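3 min read

Open day at the Trondden guesthouse

I'd been curious about Trondden for ages, so when they opened the doors on June 2, 2024 I drove the 40 miles and dragged Neelam Solanki along with me. Best decision of the month!

We started in the kitchen (lemon cake, two slices, no regrets) and then wandered upstairs, where Maricica Crăciun was showing people how the rooms get turned over between guests. She has 8 of them to look after and she's fast. I loved the linen closet, Neelam loved the balcony, and we both got a little too excited about the old staircase.

The bathrooms were my favorite part, though – I'm a sucker for marble. One has a pale green and cream counter with a white oval basin and a square chrome faucet, plus a pink soap dish shaped like an apple, and I want that soap dish. The bowl could use a good scrub around the drain, but small cloths get squeezed out by hand right there at the sink, same as at my house.
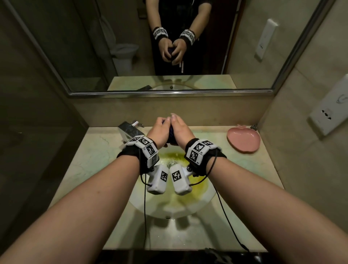 Getting there

Parking is behind the building and fills up early. The next open day is in September, and I'm already planning on more cake.

Contact | © Flutier Travel Notes | Back to top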